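Bimanual kitchen set: how much clutter to leave on the table?

gxiong
Posted July 19, 2018

We are collecting teleoperated demos for a two-arm kitchen policy. Current total is 1,835 episodes over several tasks. The noodle task (grasp a bundle of rice noodles, transfer it from the plate) has 400. Validation loss is fine. Rollouts fail when any object outside the task has moved from its usual spot. Do I randomize the background objects or remove them?

Guangming Xiong

fornlow_ops
Remove them. Get the grasp working on a bare mat first, then add objects in a second round. With clutter in from the start you can't tell a perception failure from a control failure.

bdegefa
Disagree. We did the bare mat version at Vaston last December. 500 clean episodes, and the policy fell apart as soon as a pot was on the table. The second round ended up replacing the first. Leave the objects in and move them between episodes.

How often are you resetting the layout now?

gxiong
Once per session. Operators put everything back where it was.

bdegefa
Then that's your problem. The network has one layout per session and learns it. Reshuffle every 5 episodes at most, and log the layout ID with the episode so you can split validation by layout. A random split over episodes leaks — your loss looks fine for that reason.

fornlow_ops
Agree on the split. Still disagree on the clutter. Noodles are deformable and the strands never lie the same way twice, so there is already plenty of variance in the target. Adding variance everywhere else means a lot more episodes for the same success rate.

yao_k
Are you cutting failed grasps? We kept ours if the operator recovered within the same episode. Dropping them gave us a policy that closed on nothing and carried on with the transfer.

gxiong
Cutting them at the moment. I can restore the recovered ones, the raw logs are still there. I'll re-split by layout tonight before collecting anything new. Fixed camera view of the current layout attached, so you can judge the clutter level.

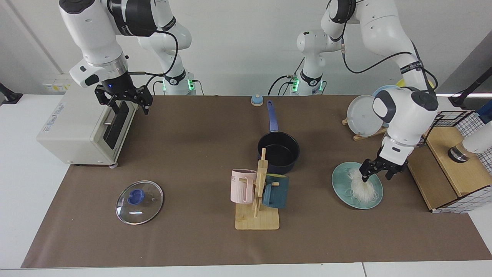 Noodle task, left arm gripping, current layout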